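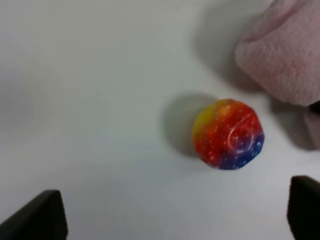 Multicolored ball, speckled finish.

Mundham sells this ball as a desk and play item. The colors run from yellow through orange and red to deep blue, and they blend with no hard lines. The outline is slightly faceted – fine for handling, poor for straight rolling.
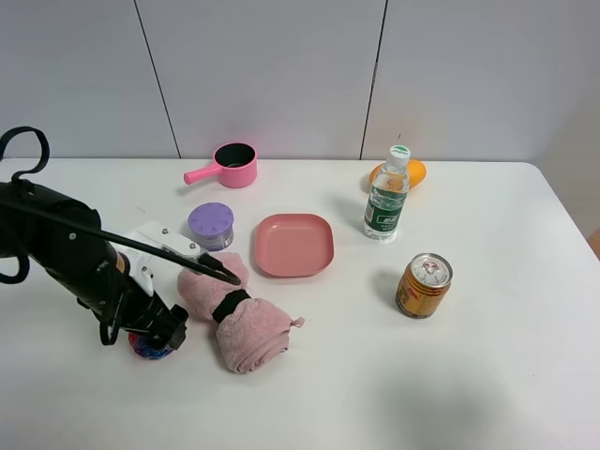
Size is the main limit. It is small, and my 400 g rating for grip aids does not apply. After 4 months of use the finish has not worn.

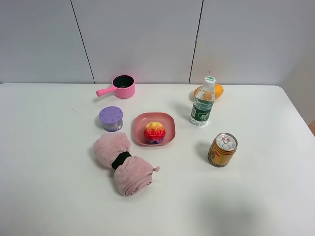 A shallow plate with a raised rim is adequate storage. The Cesolitz version costs more and rolls better. Rating: 7 out of 10.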